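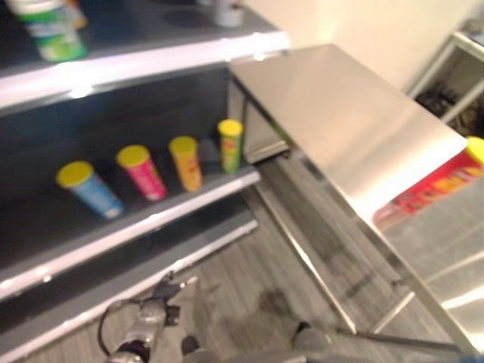 Snack cans on the shelf next to the steel table, gripper at lower left.

New shelf rules for Trilar robots

Zundham has put out its shop floor rules for stocking robots, four pages, in force from September. Covers the Trilar arms at the Mudley site first. Other sites later, no dates given.

Main points. Arm speed capped at 315 millimeters a second whenever a person is inside the marked zone. Cables clipped back before each shift. Anything lying on its side gets picked up at half speed or left for staff. Floor checked for spills and marks before the arm is powered up, and the check goes in the log with initials.

Stop button tests move from monthly to weekly, every Saturday before opening. A missed test means the unit stays off. No exceptions, the text says, though site leads can ask for a review.

Iwona Wysocka, who led the drafting, said the old sheet "was written for carts" and had been patched 26 times. Miłosz Górecki on the night crew was less keen. "Logging is fine. Doing it twice is not," he said, pointing to a paper copy that still has to be be kept for two years.

Staff training starts next week, one hour per person. Coments on the text go to Thư Dương at the Mudley office.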